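Holzoberflächen im Alltag, Teil 4: Tischplatten lesen und pflegen

So, heute geht's endlich an die Tischplatten! Ich weiß, letzte Woche haben wir lange bei den Ölen gesessen (das Merkblatt von Caruso liegt noch im Ordner), aber ohne das Grundwissen wird das hier nichts. Bevor ihr irgendein Mittel aufmacht, schaut ihr euch die Maserung an. In welche Richtung läuft sie, wo biegt sie ab, wo wird sie enger? In dieser Richtung wischt, schleift und ölt ihr dann auch – quer gibt's Kratzer, und die seht ihr auf hellem Holz jahrelang.

Bögen und Wellen sind übrigens kein Fehler. Ich mag die sogar am liebsten, da hat das Auge was zu tun!
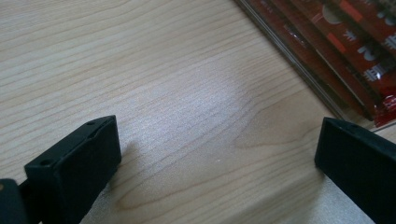
Dann das Licht. Geht einmal um den Tisch herum und schaut flach über die Fläche. Wo es spiegelt, wirkt das Holz heller, und die Zeichnung verschwindet fast. Das heißt noch lange nicht, dass da ein Fleck ist, also bitte erst den Standort wechseln und dann urteilen. In Karkum hab ich mal eine halbe Platte angeschliffen, bloß wegen einer Lampe.

Für die Übung am Samstag:
– Körnung 180 reicht, gröber fasst ihr bitte nichts an
– Öl dünn auftragen, nach 9 Minuten den Überstand abnehmen
– 36 Stunden nichts draufstellen, auch keine Tassen

Lappen zum Trocknen einzeln ausbreiten, nie zusammenknüllen!

Kursbüro Pokmont | Kontakt | © Werkschule Pokmont | Nach oben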